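Ticket 522
Project: Kahraman (student gripper project, two hand-held units)
Opened by: Manaia Tuhiwai
Assigned to: Dexter Tan
Status: Open, waiting on parts
Priority: Normal

Problem
Left pad on gripper 2 slips on soft packs. Hard items are fine. With a tissue pack or a bag of cotton balls the pack turns in the pads as soon as you lift, and it ends up hanging by one corner. Gripper 1 does not do this with the same items.

Steps to reproduce
Put a full tissue pack flat on the table. Close on the long sides, halfway up. Lift to the height of the tape mark and hold. On gripper 2 the pack starts to turn before the mark.

Log

Manaia, 3:40 pm
Wiped both pads with a damp cloth and let them dry. No change. Swapped the pads left to right and the slip stayed on the left, so I don't think it is the pads.

Dexter, 4:15 pm
Checked the trigger travel. Gripper 2 closes to 80 percent on the readout with the trigger fully pulled. Gripper 1 gets to 100. Re-ran calibration in Markodier and it went back to 80 after a restart. Is anyone else seeing the calibration file get overwritten?

Solange Delaunay, 4:30 pm
Yes, if both units are plugged into the same laptop. Markodier saves under the port name and the second unit takes over the first one's file. Unplug one, calibrate, rename the file, then do the other.

Dexter, 5:05 pm
Did that. Full travel now reads 100 and stays there after a restart. The slip is better but still there. The left outer arm has some play at the lower pivot. I can move it by hand with the trigger held.

Şükran Ertürk, 5:20 pm
Don't tighten that pivot all the way. We did that on the old Odport arm and it stuck half open. Back it off a quarter turn from snug and put a drop of thread lock on it. If the play is in the bushing, tightening won't help anyway and it needs a new one.

Manaia, 5:50 pm
Quarter turn done, no thread lock in the drawer. Play is less. Repeated the tissue pack on the mixed table with the other soft items left in place. Pads on both edges of the pack, angled in a little at the top.

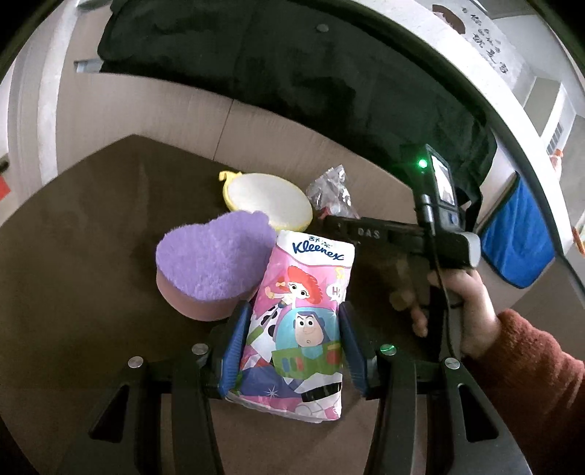
Open items

Bushing for the lower left pivot, gripper 2. Nurhan Güler is ordering two so we have a spare. Please write the part number in this ticket when they come.

Thread lock. Same order if possible.

Calibration file names. Solange will add the unit number to the name so the port doesn't matter. Until then, one unit per laptop.

Logging rate. Dexter saw the log stop at 900 lines on one run. It may be a separate problem - please open a new ticket if you see it again and don't add it here.

Do not use gripper 2 for scored club runs until the bushing is in. Practice is fine.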